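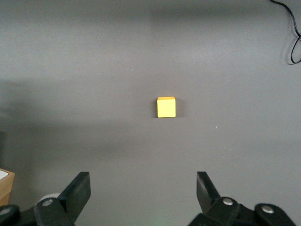
Software Engineer, Robot Perception and Planning
Tivik, Welladthorpe (on site, full time)

We write the software that lets a pair of robot arms share a tabletop. Finding a small block, deciding which arm should go for it, planning a path that stays clear of the other arm, closing the gripper at the right moment: all of that is ours, from the wrist camera driver up to the task planner. We're a small team, we're having a great time, and we need one more person!

What you'd work on

Our planner is called Edet. It takes object poses from perception and turns them into motion for both arms at once. It's good at simple picks and much less good once the arms have to trade places over the same patch of table. You'd own that part. Expect to spend your first few weeks reading Edet's collision code, running it in simulation, and then running it on the real cell and finding out where the two disagree.

You'd also share the perception work with Ailsa Cowie, who built most of it. We run pose estimates from the wrist views and from a fixed view of the workspace, then fuse them. Shadows and low viewing angles still cause us trouble, and so does calibration drift between the wrist and the arm base. If you've ever lost a weekend to a hand-eye calibration and come out of it wanting to write a better one, please apply.

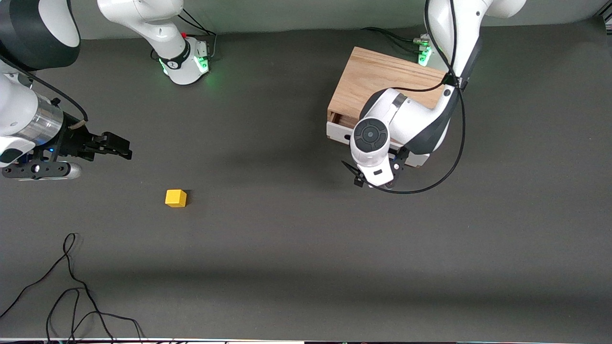
The third piece is Wurnell, our logging and replay tool. Every run gets recorded (joint states, images, planner decisions, gripper commands) and you can scrub back through it and rerun the planner from any point. We have 1615 recorded runs in there now and a regression suite of 116 of them that goes off every night. It needs a faster index and a nicer viewer, and we'd love someone with opinions on both.

You'll need

- Solid C++ or Rust, and enough Python to be dangerous
- Experience with motion planning, robot control or 3D vision. One of these in depth is fine, we'll teach you the others
- Comfort working next to moving hardware, including knowing when to hit stop
- The habit of writing things down for the next person

Nice to have

- Trajectory optimization
- Camera calibration
- Any work on two-arm systems, paid or not

A degree is welcome but we don't ask for one. If your best work is a hobby project, show us that.

The practical bits

The week is 40 hours and we stick to it. You'd report to Lamisi Dramani, who leads software. There's a demo every Thursday at 2 where anyone can show anything, broken or working, and the broken ones usually get the better discussion.

How to apply

Send a resume and a short note about a bug you enjoyed fixing to Lamisi at our Welladthorpe office. No cover letter needed. The interview is a conversation, then a half day with us in the lab working on a real Edet problem, paid. We reply to everyone, and we're reading applications through the end of March.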